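Enduscombe Technical Evening School
Basic Mechanisms, Handout 2: Spur Gears, Shafts and Hubs
Room 23. Revised Aug 28, 2022

Bring this handout to the bench session. The reading is chapter 2 of the Mokgethi notes, which are on the shelf by the door. If you missed the June introduction, read chapter 1 first.

1. What a spur gear is

A spur gear is a wheel with straight teeth cut or molded parallel to its shaft. Two spur gears run together only if their shafts are parallel and their teeth are the same size. Tooth size is given as the module, in millimeters: pitch diameter divided by number of teeth. A gear with 40 teeth and module 1 has a pitch diameter of 40 mm. Its outside diameter is two modules more, so 42 mm.

Our practice gears are plastic. Plastic gears are light and quiet and can often run without oil, but they carry less load than steel and they grow a little when warm. Leave some backlash when you set the distance between shafts.

2. Bore and shaft

The hole in the middle is the bore. A round bore on a round shaft will carry a gear but will not drive it unless something else locks the two together: a press fit, a set screw, a key, or a flat on the shaft. A gear that is meant to spin freely (an idler) needs clearance instead.
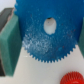 When you put a gear on a shaft, line up the bore first and worry about the teeth second. Lower it straight. If it tilts it will bind partway down, and pushing harder makes it worse. Lift it off, square it up and try again. Once it is seated, turn it slowly until the teeth drop into the teeth of its neighbor – you will feel this more than see it.

Looking at a bore from an angle makes a round hole seem oval. Do not judge wear that way. Look straight down the shaft, or use the plug gauges.

3. Hubs and stepped gears

Many gears are thicker near the middle than at the teeth. The raised part is the hub. It gives the bore more length, so the gear wobbles less, and it can also act as a spacer between the gear and whatever sits next to it. On assembly drawings, check which way the hub faces. A gear put on backward may turn perfectly well and still miss its partner.

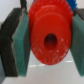 Fig. 2. Red plastic gear: toothed rim behind, smaller smooth disc in front, round bore.

4. Handling and inspection

Wipe the teeth with a dry cloth before assembly. Pale specks on a molded face may be dust or scratches, so wipe first and then look again. Marks on the face do not usually matter. Marks on the tooth flanks do.

Reject a gear if a tooth is chipped, if the bore is cracked, or if it rocks on a flat plate. Put rejects in the Skondach tray and write the fault on the tag.

5. Work for next time

a) A pair of gears has 23 and 40 teeth. Find the ratio to two decimal places.
b) The pair has module 2. Find the distance between shafts.
c) A gear of module 1 has an outside diameter of 127 mm. How many teeth does it have?
d) Sketch a gear with a hub in side view and label the rim, hub and bore.

Use the Warkport data sheet for the formulas. Show your working, with units.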